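**Boltora 919 finger set for the Arnetti two-finger gripper**

Replacement fingers, matte dark gray, tapered, supplied as a matched left and right pair. The set fits the Arnetti wrist mount with or without the camera bracket. It replaces the earlier square-tip set, and the screws are the same.

Order number: 1269
Revised: Nov 2, 2021

## What is in the box

- Left finger and right finger, marked L and R on the inner face of the root
- Mounting screws and spring washers
- Tip gauge
- Calibration card for the wrist camera

Screws are not sold separately. If one is lost, the Brurnport parts counter will send a bag of them with the next order.

## Fitting

Bring the arm to the service pose and open the gripper fully before cutting power. A gripper that loses power half closed holds its position, and the root screws can't be reached.

1. Remove the old fingers, left side first. Keep the washers away from the drive slot.
2. Wipe the mounting faces with a dry cloth. Do not use oil or solvent.
3. Check the slot for grit. A wooden toothpick will clear it. A metal pick will mark the slide.
4. Fit the new fingers, L to the side with the cable clip. Start the screws by hand.
5. Close the gripper on the tip gauge at the lowest force setting, then tighten each side in turn.
6. Open, close on the gauge again, and look for light between the finger and the gauge. If there is a gap on one side only, loosen that side and repeat step 5.

The taper leaves the tips angled toward each other. This is the correct shape. Bending them parallel will crack the root, and a cracked root is not covered.

## Setting the zero

The controller stores a closed position for each finger set. After fitting, run `zero` from the service menu with nothing between the tips. The value should settle within a few seconds. If it drifts, the usual cause is a washer sitting on edge.

Zero again after any hard contact. The arm will stop on a collision, but the stored value is not checked when it restarts. Rania Benmoussa, Brurnport service desk, adds one point from her call log: a cell that picks well in the morning and drops thin-walled items later in the day should be zeroed warm, after the gripper has been running. Zeroing cold gives a slightly loose grip once the slide has heated up.

## Wrist camera alignment

The camera looks along the fingers. With the gripper open, both fingers should enter the view from the bottom edge. It is normal for the blunt ends to be out of view in this pose. What matters is that the two sides are balanced and that the same amount of finger shows each time the gripper is opened.

Fix the calibration card to a flat surface, move the arm to the card pose, and run `align`. If the check fails twice, look at the bracket before changing any values. The bracket screw backs out with vibration, and a correction entered over a loose bracket will be wrong by the next shift.

Clean the lens with a dry lens cloth. Kitchen and washroom cells need this more often than dry benches, mainly because of film from steam.

## Care

| Interval | Work |
|---|---|
| Start of shift | Wipe fingers, wipe lens, look for chips at the tips |
| Every 1000 grips | Check root screws, run zero |
| Every 2000 grips | Remove fingers, clear slot, check wear against the gauge |
| After any collision | Check roots for cracks, zero, align |

Light wear on the matte surface is expected and does not affect grip. Replace the pair when the gauge can be rocked between the tips. Replace both fingers together – a new finger opposite a worn one pulls the item to one side as it closes.

Dish soap and warm water are fine for the fingers once they are off the arm. Do not put them in a dishwasher. Dry them fully before refitting.

## Notes for tableware cells

The 919 set was shaped with cups and mugs in mind. Salma Belkadi, who set up the Badawi test counter in October, supplied most of the settings below.

**Inverted mugs.** Approach with one finger inside the rim and one outside, and close on the wall. The narrow tip can get under a rim where the mug overhangs or sits tilted. Where the rim is flat on the tray, grip the outside of the body instead.

**Handles.** Plan the approach from the side away from the handle. Loop handles that stand up behind a neighboring mug are easily missed by the planner, as only part of the loop may be in view.

**Foot rings.** Unglazed rings hold grime, and a dark ring can be read as an opening. Set the rim detector to compare height as well as contrast, so that the base of an inverted mug isn't taken for its mouth.

**Mugs on their side.** Handle these last. Push the neighbors clear first, and pick across the body at low force.

**Surfaces.** Veined stone gives false edges close to a tray. Mask the counter outside the tray when the task allows it. When mugs stand both on the tray and beside it, keep the mask off and raise the edge threshold one step at a time. Brush crumbs off the tray before a run, as they also trigger the fine edge filter.

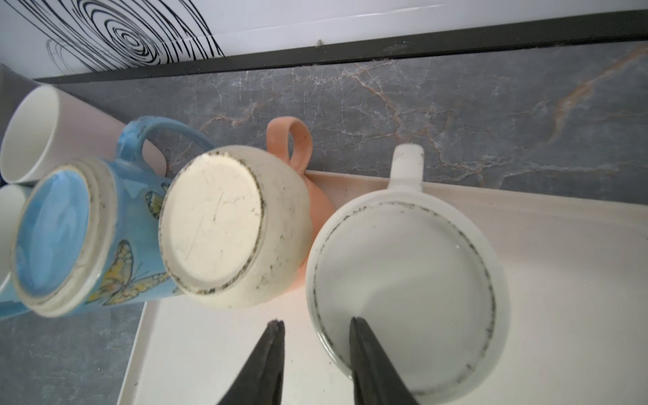 Save the threshold under the name of the cell. A zero or align run leaves it unchanged, but loading a new finger profile resets it to the default, and it then has to be entered again by hand.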